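What Is a Ballad?

Have you ever had a song stuck in your head that told a whole story, with a beginning, a middle and a really sad or spooky end? Then you already know something about ballads!

A ballad is a poem that tells a story, and most of the old ones were made to be sung. People sang them while they worked, while they walked and while they sat by the fire after supper. Lots of people couldn't read, so the song was the book. You learned it by listening, and then you sang it to your little brother, and he sang it to somebody else.

How a ballad is built

Most ballads come in groups of four lines. A group of lines in a poem is called a stanza (say it STAN-zuh). Here's one from a ballad called The Ferry at Hamdy:

The river rose at Hamdy town,
The wind blew hard and cold,
And out there came a ferry boat
With all her bells of gold.

Read it out loud and tap your knee on the strong beats. The first line has four beats, the second has three, then it's four and three again. Now listen for the rhyme. "Cold" and "gold" go together, but "town" and "boat" don't rhyme with anything, and that's fine. It's the favourite pattern of ballad makers everywhere.

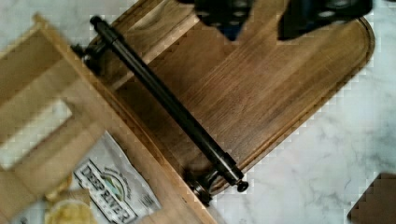 Wooden cheese slicer board on a marble countertop.

Some ballads are short. Others just keep going - the longest version of The Ferry at Hamdy has 61 stanzas! How could anyone remember all that? Ballad singers had some very clever tricks.

One trick is the refrain. It's a line or two that comes back again and again, a bit like a chorus. While everybody else joins in with the refrain, the singer gets a moment to think of what happens next.

Another trick is saying nearly the same thing twice, with one little change. First the sister knocks at the door, then the mother knocks at the door, then the ghost knocks at the door. Shivers! The words hardly change, so they're easy to learn, but the story creeps forward every time.

Why are there so many versions?

When a story travels by ear, bits of it change colour along the way. Somebody forgets a line and makes up a new one. Somebody moves the story to their own village so the neighbours will enjoy it more. After 400 years of that, one ballad can have a happy ending in one valley and a dreadful one in the next!

Printers joined in too. They put ballads on single sheets of paper called broadsides and sold them cheaply in the street. Often there was no music on the sheet, only the name of a tune that people already knew. 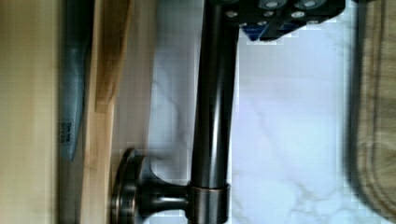
One young reader from Avside wrote to ask if a ballad has to be old, because she had made one up about her hen and her grandpa said it didn't count.

It counts! People have never stopped writing ballads, and a hen is a splendid subject. Stick to one story and jump straight into the exciting part. Old ballads hardly ever stop to explain who everyone is.

Try it yourself

Pick something that happened to you, even a small thing like missing the bus. Write one stanza with the four-three-four-three beat, and make lines two and four rhyme. Then write up to 7 more, and sing them to any tune you like.

Words to know

Stanza: a group of lines in a poem.
Refrain: words that keep coming back.
Broadside: a sheet of paper printed on one side.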